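We use cookies to remember your preferences. By continuing to read you accept this. Accept / Manage

The small cube problem

May 22, 2021

I have been meaning to sort out the cubes since February. They are number cubes, the sort with a one on one face and a nought on another, or a letter I and a letter O if you are feeling literary. I bought them in a mixed lot from a shop in Cesumbridge, where they were sold as "100 pieces, assorted", and assorted was the most accurate word on the label.

The plan was simple enough. Everything goes in the white plastic bin, the bin stays on the cork, and I stop finding cubes with my bare feet.

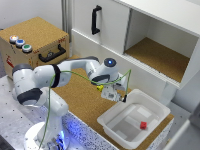
The bin in its new home on the cork side.

I am very pleased with the cork. It came as an offcut roll from Clistavberg and I got carried away, as you do when you have a sharp knife and a free afternoon. It is quiet, it doesn't show crumbs, and a dropped cube lands with a small polite thud. On the old table the same cube used to ring like a dinner bell and then head for the skirting board.

Colour was the next argument, which I had with myself and lost. Yellow is easy. You can spot a yellow cube from the doorway. The dark purple ones are a menace, because in the evening they are just black, and then they are just gone. Whoever chose yellow for the characters on them has my thanks.

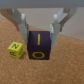 Purple with an O to the front, small yellow one alongside.

I did look at proper storage. Simasitz do a set of drawers with 2 dividers in each, and I stood in front of it for a good long while before remembering what I'd paid for the cubes. The bin is shallow, has rounded corners and can be wiped. It will do. 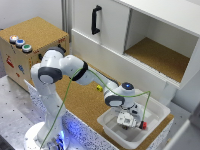 Bin on the right, one bit of yellow still out on the cork.

There is always one still out. I've stopped taking it personally.

Last job was deciding which way up they should go, a question no sane adult has asked. I like the one on top and the nought facing me, so it reads downwards as a ten. My Tiongson puzzle book says order is a habit. It also has 3 pages missing.

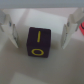 One over nought, as it should be.

Next weekend, the button tin.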